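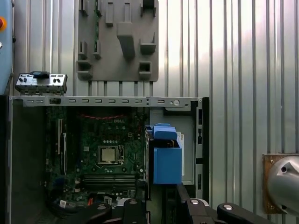 Recep Keskin would grease the finger pivots every 500 cycles and leave the wrist camera alone unless the offset check fails. His reasoning is that each time the camera is taken off for cleaning, it goes back slightly turned, and the next shift loses the morning to calibration. The cell log supports him on the camera. On the grease, see the gripper section.

# Pirkusley teardown cell: setup and upkeep

Gallery page for the desktop PC cell at Pirkusley. It covers the work position, the gripper and the routine service. Electrical drawings and the safety circuit are in the cabinet binder and are not repeated on this page.

**Work position, wrist camera view.** Desktop chassis with Dell board upright with the side panel off, blue drive caddy seated. Gray fixture plate on the ribbed wall behind, both gripper fingers at the lower edge.

## Chassis position

The chassis stands upright, open side toward the arm. The stop block is set with the 115 mm gauge, measured from the wall datum to the rear of the chassis foot. Do not measure from the ribs. They are pressed sheet and differ from one panel to the next.

Push the chassis back by hand until it touches the stop, then close the clamp. If the clamp lever goes over with no resistance, the foot is sitting on a screw or a scrap of plastic. Open it, sweep the base and load again.

The cell program looks for the top rail first and uses it to correct tilt. A bent rail gives a bad correction. Units with visible damage along the rail go to the hand bench.

## Fixture plate

The plate has pegs, notches, hooks and small cradles, with a large block standing out near the middle. The taught reference is the front face of the block. After any work on the wall:

- Check the plate screws with the 3 mm hex key. Snug only; the inserts strip.
- Run the touch-off routine on the block face.
- Compare the result with the last entry in the log before saving it.

Gülizar Yalçınkaya changed the touch-off speed in June. The old value is still in the backup program under the name GUNDOGDU_OLD. Do not load it with the present fingers fitted.

## Gripper

Fingers and links are black, with silver pivot pins. The pins are a press fit on one side and retained by a clip on the other. A pin that turns with the link is normal. A pin that walks sideways is not, and the clip gets replaced before the next unit is loaded.

Service, with the arm parked and air off:

1. Wipe links and pins with a dry cloth.
2. Move each finger by hand through its travel. Note any tight spot.
3. Apply one small drop of oil at each pivot. Wipe off what runs out.
4. Check the fingertips for embedded metal.
5. Close on the gauge block and record the reading.

Interval is 500 cycles. The original Rokine sheet for this gripper asked for grease. We went over to light oil after grease picked up board dust and the left finger began closing late. Recep has objected in writing and his note is filed with the sheet.

Spare clips are in the Werkar drawer, second from the top. The bag marked "long" does not fit.

## Wrist camera

Clean the window with a lens swab, camera left in place. Do not use compressed air; it drives dust behind the ring.

The offset check runs at 6:40 a.m. with the warm-up. If it fails once, run it again. If it fails again, look for a loose cable tie at the wrist before touching the mount. Hatice Kurtuluş found the tie at fault on both of the last failures, and in neither case had the camera moved.

## Caddy approach

The arm comes in from the right of the board and takes the caddy by its upper section. The approach height is set so the links clear the front edge of the chassis. After a finger change, step through this move at low speed with a hand on the enable switch.

Cables are the usual cause of a stop here. A loose one draped over the board can catch on a finger during the retreat. Tuck long runs down before loading. If the arm stops on force, jog it back along the tool axis only. Rotating to get free has already cost us one wrist seal.

## Full service

Allow 40 minutes, including the offset check and one slow cycle on the scrap chassis. Enter the oil lot, the gauge reading and initials in the log. Readings outside the limits on the inside cover go to Sinan Demirtaş before restart.

Open items:

- Replacement stop block, ordered, not received.
- Clamp lever spring weak. Usable for now.
- Qistina Khoo to rewrite the restart sheet so that it matches the current button labels.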